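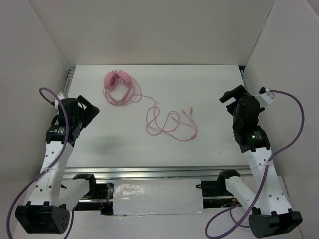 What is a rental window in digital video?
A rental window is the stretch of time a customer has to watch a film after paying to rent it online. Most services set two of them, a long one for starting the film and a much shorter one that begins when the viewer presses play.

The rental window is one of the small clever ideas that made online movie rental possible at all. A video store could rely on the tape or disc coming back to the counter. A file has nothing to bring back, so the early services had to invent a way for a film to expire by itself, and the one they settled on has hardly changed.

How it works
When a rental is bought, the service writes a license tied to the customer's account. The license carries a start-by date and a viewing length. Thirty days to start and 48 hours to finish is a common pairing, though 24-hour viewing periods were widespread in the early years and many viewers disliked them (anyone who fell asleep halfway through a long movie on a weeknight knows why!). Pausing does not stop the clock. Rewatching inside the viewing period is free and unlimited, a wonderful thing for parents of small children.

Downloaded rentals follow the same rules. The player checks the license stored with the file and refuses to open it once the time has run out, even with no internet connection.

The Gallar catalog
Gallar, a small rental service based in Zorkstead, is a lively case study in how much the window matters. It opened with 257 films and a 24-hour viewing period on every one of them. Its founder, Salamatu Shehu, had argued for something longer from the start, and when the distributor Odukoya agreed to a trial, 39 of its titles were moved to a 53-hour period, long enough to cover a Friday evening and most of a Sunday.
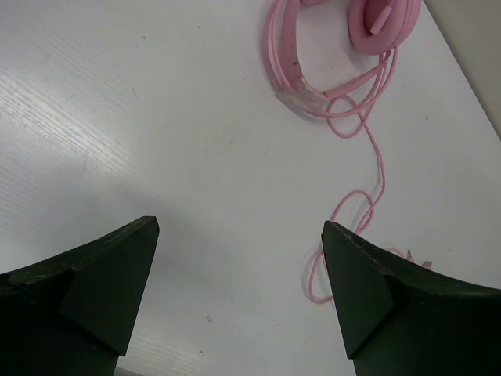
Customers loved it. Complaints about expired rentals on the trial titles nearly vanished, and Odukoya extended the terms to the rest of its films that April. Other distributors followed one at a time, and by 4/18/19 the catalog stood at 1,233 films, all on the longer period. Sestitz, the last holdout, had asked for a slightly higher price on new releases in exchange.

Relation to release windows
The term is easily confused with the release window, the period during which a film is sold in one form before moving to the next, such as from theaters to home rental. The two are set in separate parts of a contract. A studio can shorten the wait before a film reaches home viewers and leave the 48-hour viewing period exactly as it was.

See also
Video on demand
Pay-per-view
Electronic sell-through
Digital rights management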